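Plekitow brings its new takeaway cup to Drindton

DRINDTON — Plekitow, the small maker of paper cups, will supply its new black takeaway cup to cafés in Drindton from June. The cup was developed during two years together with the Figueroa coffee bar, where 226 customers tried it and gave their opinion about the lid and the colour.

"People asked for a short cup which feels good in the hand," says Begoñe Rivas, head of product. "We listened — and we changed the lid two times." 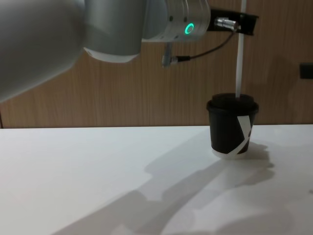 Plekitow | Cups and Lids Department

The cup has a domed black lid and a white diagonal strip on the body. Cafés can order a trial box of 90 cups. For orders, please write to Ezequiel Cordero at the Mudedska Street office.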